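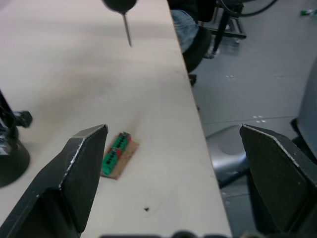 I have been meaning to write up the Plarkia gripper since February, and I kept putting it off on the grounds that I hadn't used it enough to be fair. By now I have used it plenty, and so has everybody else at the bench, and I've collected such a heap of notes on the backs of packing slips that I had better get them into some sort of order before they go out with the recycling.

A little background for anyone who hasn't read my earlier ramblings. We do small repair and assembly jobs, mostly control boards with screw terminals and the odd bit of mechanism that needs handling and looking over. The arm is a Lu, which I reviewed at some length when we got it and still like very much. It came with Lu's own two-finger gripper, perfectly decent, and for a good while I saw no reason to spend money on another. Then Teodoro Dalisay, who shares the bench with me and has a great deal more patience than I have, spent an entire afternoon trying to get the standard fingers to take hold of a terminal board by its long edges without skating up over the green blocks. At the end of it he made a pot of tea, sat down, and asked what else was on the market. So there we were.

The two candidates were the Plarkia parallel gripper and the Gretar, which is built along similar lines but has its camera fixed in the middle of the palm. We had the Gretar on loan for a short while and bought the Plarkia outright. It cost 651 with the wrist camera and one set of metal fingers, before delivery, and I did wince a bit. I'll say now that I'd buy it again, though with a few grumbles that you'll find further down.

Fitting it was easier than I expected. The flange pattern matches the Lu, the screws were in a little labelled bag, and the cable is long enough to run back along the forearm with some slack to spare. Plarkia's instructions are short and mostly sensible. The one place I came unstuck was the connector, which goes in with the key facing away from you, and which the drawing shows from the other side. I turned it round and round like a man with a USB stick. If yours won't go in, don't push, just turn it over.

Now, the fingers. They're dark grey, angled in towards one another, and they narrow to a proper point, and it's the point that makes all the difference to us. A blunt finger comes down on a small board like a boot. With the Plarkia you can come in low at a slant, get the tip under or beside the edge, and close gently. Teodoro reckons he can feel the difference even through the hand controller (there's no force feedback on it whatsoever, so I take this as a compliment to the gripper and leave it there). The full opening is 104 millimetres, which is generous for something this size, and it means you can approach a board lying at an awkward diagonal without having to square the wrist up first. With the old gripper we were forever nudging things straight by hand, and that rather spoils the point of having an arm.

The finish on the fingers is my first grumble. The dark coating wears through to bright metal along the upper edges fairly quickly, and ours look as though they've been through a war. It makes no odds to the grip as far as I can tell, but a shiny edge near the lens does pick up the ceiling lights, and on some approaches you get a thin bright line where you'd like to be looking at the work. I dabbed a bit of matt black paint on one of the spare pairs and it lasted no time at all. Plarkia sell a darker finish at extra cost. I think it ought to be the standard one.

The Gretar fingers hold their coating much better, I must say. They are also rubber-faced, so they're kinder to a bare board and they don't slide. If you're picking up glass or anything polished, I'd send you to the Gretar without a second thought. For us the trouble was thickness. Those lovely soft pads take up room, and when you're working between a board and a stand, with a driver hanging down over the table as well, there isn't a lot of room to give away. We knocked into things with the Gretar that we simply passed by with the Plarkia.

Payload is stated as up to 500 grams for the Plarkia, and a terminal board doesn't come anywhere near it. I tried heavier things out of curiosity. A tin of beans was too much, and it let go with great dignity, sliding straight down on to a folded towel I had put there for the purpose. A metal bracket was fine as long as I held it near its middle. I wouldn't choose this gripper for lifting, and I don't suppose anybody would who had seen the size of it.

The camera is the part I was most looking forward to, and it's the part I've changed my mind about most often. It looks out between the fingers, so both tips are always with you in the bottom corners of the view. Some people can't bear this. The Gretar shows you a cleaner picture, with the fingers hardly in it until they close, and for the first day I was sure I preferred that. Then I went back to the Plarkia and found I was placing the tips far more accurately, simply by having them there to judge the gap against. I've become quite attached to the arrangement.

It is a wide lens, mind you. You see your bench, and past the edge of your bench, and then the floor and the chairs and anyone who happens to be sitting near by. For driving the arm by hand this is rather pleasant, as you never lose your bearings. For any automatic picking you'll want to mask off everything that isn't table, and Plarkia's software makes you do that by dragging a box about with the mouse. Our table edge runs off at a slant from where the camera usually sits, and a box is a poor fit for a slant. I wrote to ask whether they might let us draw a proper outline. I had a friendly reply that promised nothing.

Colour is good. Green terminals on a brown board on a pale table come through just as you'd hope, and even small red parts stand out nicely without any fiddling. Focus is fixed, and holds from quite close in to well past the far side of the bench, with only the housing at the very bottom of the view going soft. I have no complaints there.

The controller I can deal with briefly. It's a small box with a wheel and four buttons, and the wheel sets the closing speed. The slow end is properly slow. The buttons are too close together for my thumbs, and the one that opens the fingers sits right beside the one that re-homes them, so that every so often you mean to let go of a board and find the gripper going through its whole little ceremony instead. I've put a blob of nail varnish on the open button so I can find it by touch. My niece chose the colour.

As for noise, it hums. The Gretar is quieter, and if you had several of these going in one room I expect you'd notice. With one, and the radio on, it's no bother.

I was going to leave the review there, but Teodoro pointed out that everything I'd praised the camera for was done on light-coloured work with nice bright parts, and that we also have to look at black mechanisms with black brackets and black screws, where most cameras give up and show you a silhouette. He was quite right, so I've added the following.

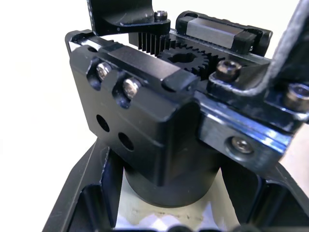
Gonar, 16th April

A black anodised assembly is a fair test for any wrist camera, and an unkind one. The block has a satin finish, there's a spur gear lying flat on top of it with teeth I very much want to be able to see, and the plate to one side is glossy enough to throw bluish-white streaks straight back at you. I was prepared to be disappointed.

I'm pleased to say I wasn't, or not much. The teeth are clear all the way round, and so are the ribs on the finned piece next to the gear. The hex sockets are easy to read too, even on the duller bronze-grey cap screws, which had worried me more than the silver ones. The countersunk screw in the face of the plate is the hardest of the lot. Its socket is there if you look for it, but faint, and I shouldn't like to line up a key on it from the picture alone.

Where the camera does struggle is with what's behind. Exposing for dark metal sends a plain white background off into a blank, with no texture left in it at all. You can hold the exposure down by hand, but then the block sinks into gloom, and you're back to guessing at the edges of the empty holes. There's a setting called balanced that is meant to split the difference. I found it wandered whenever the arm moved, getting brighter and darker as if somebody were playing with the curtains, so I've switched it off. A piece of grey card behind the work does more good than anything in the menu.

The glare is a matter of lamps, and I can't lay it at Plarkia's door. Moving ours further back helped. A ring light is listed as an accessory and I nearly ordered it, then thought about what a ring light would do to a glossy black plate, and bought a cheap diffuser for the lamp we've already got.

I'd have liked to run the same comparison with the Gretar, but the loan had ended by then. From memory its camera was gentler on highlights and a shade muddier in the shadows, and I wouldn't want you to set much store by that. If they'll send it back to me I'll do it properly.

One last practical note, as a couple of readers have asked whether the Plarkia will go on the older Lu, the one with the narrower wrist. It will, with the adaptor plate, and you need to choose Wrist Type 2 in the set-up page or the fingers will open when you tell them to close. The plate adds a little length, so measure your reach before you order, and do ask for the long screws. Ours came with the short ones and I had to send off for the others, which took longer to arrive than the gripper did.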